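Last updated: 13/03/2018

The puzzle arrived in a box the size of a microwave, addressed to the children, who were seven and four and had asked for a trampoline. It was from an aunt. It had 2,000 pieces and showed the harbor at Birnirden under what the mother of the house describes as "a completely unreasonable amount of sky."

I went over to hear how it went, because they finished it, and I have never met another family with small kids who finished anything from Trummer's big range. We gave ours away with the plastic still on.

"The first week was great," she told me. "Everybody wanted to do edges. You've never seen such enthusiasm for edges. Then the edges were done and I had one four-year-old under the table and one seven-year-old asking if this was going to be it now."

It was going to be it for 74 days. She knows because her daughter kept a chart on the fridge, with a star for each day somebody put in at least one piece and a frowny face for the days they didn't. There is a bad patch in the middle that looks like a weather map of a depression.

They started on the dining table, which she calls her first mistake. "We eat on that table. I mean, we used to." By the second week dinner was happening on the living room floor, and her husband, who had been neutral on the whole business, started having opinions. They bought a Gosix roll mat so the thing could be put away at night. The mat is meant to hold up to 1,000 pieces. They'd noticed that on the package and decided it was the kind of number companies put there to be careful.

"It wasn't," she said. The harbor wall came apart on the first roll and took two fishing boats with it. Her son thought this was the best part of the entire puzzle and asked if they could do it again tomorrow.

After that it went on a sheet of plywood and lived under the bed in the grown-ups' room, and came out after school. She is firm about the plywood. If you're going to do a big one with kids, she says, get the board first and the puzzle second, and measure the bed.

I asked how you keep a four-year-old interested in sky.

"You don't. You give him a color. He was in charge of red. There's hardly any red in it, so he'd find a piece, and then he'd be off for the day with his job done, very pleased with himself - I'd love a job like that." Her daughter got the boats and the people. The sky fell to the adults, mostly after nine at night, with a bowl of pretzels between them. She says she and her husband talked more over that sky than they had in a year, though a fair bit of it was "that's not it" and "give me the lamp."

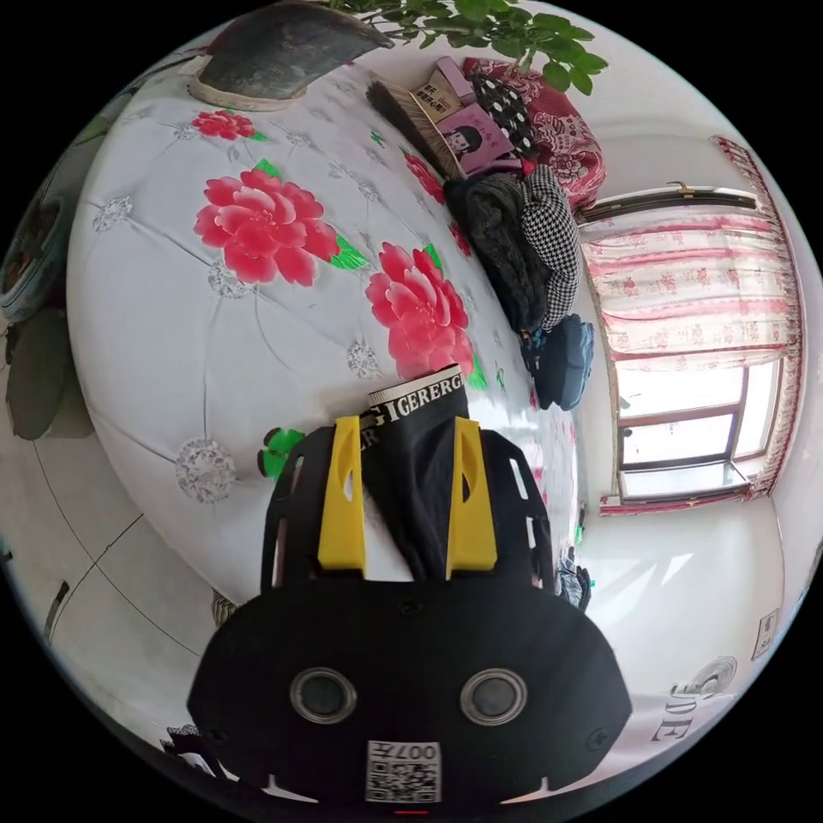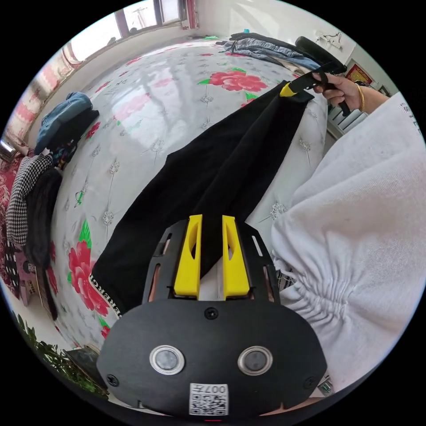
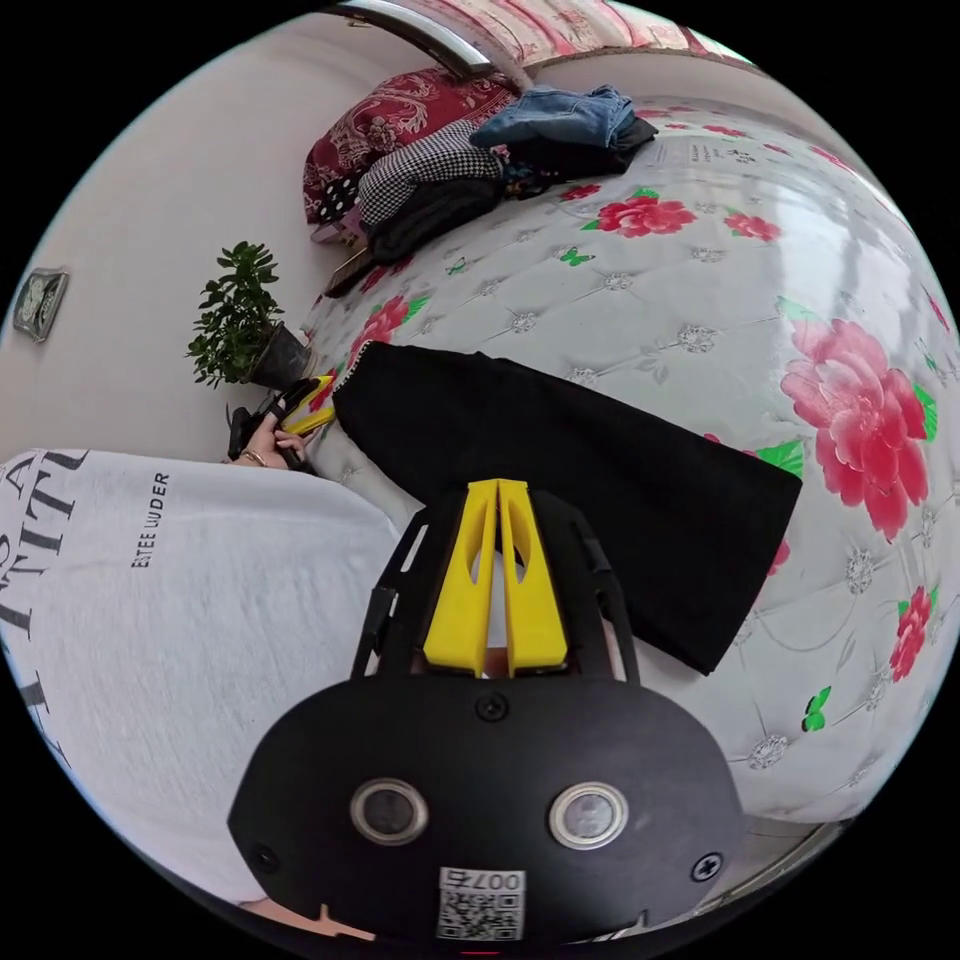
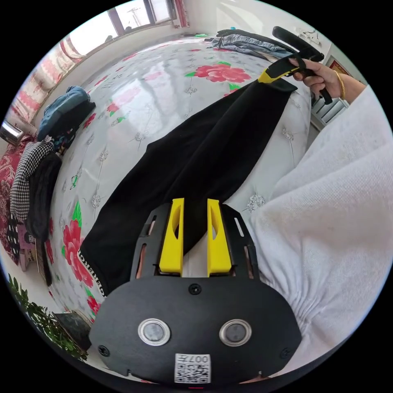
They sorted by shape as well as color, in muffin tins, and she would do that again. She would not again let anyone sort into cereal bowls. She also gave up on the rule that you have to look at the box. Her daughter likes the box and works from it like a blueprint. Her son won't look at it and gets mad if you hold it up near him, and he put in as many pieces as you'd expect from someone with that method, and every one of them was right.

The Lellus app gets mentioned on a lot of puzzle forums as a way to photograph your loose pieces and have them matched for you. They tried it one evening. "It was very sure of itself," she said, and went to refill the coffee.

There was one piece missing at the end, naturally. It was sky. The whole family went through the couch, the vacuum bag and the dog's bed, and then her son brought it out of his coat pocket, where he'd been keeping it since the second week so that he could be last.

"I was furious for maybe four seconds," she said. "Then I thought, well, he planned that. He's four. He can't remember to bring home both shoes."

They left it out on the board for two days and then broke it up, which her daughter cried about and her son had been looking forward to since the fishing boats. It's back in the box now, on top of the hall closet. The aunt has been thanked. She has also been told that the next one should be 200 pieces at most, and she has written back to ask whether they have room in the yard for a trampoline.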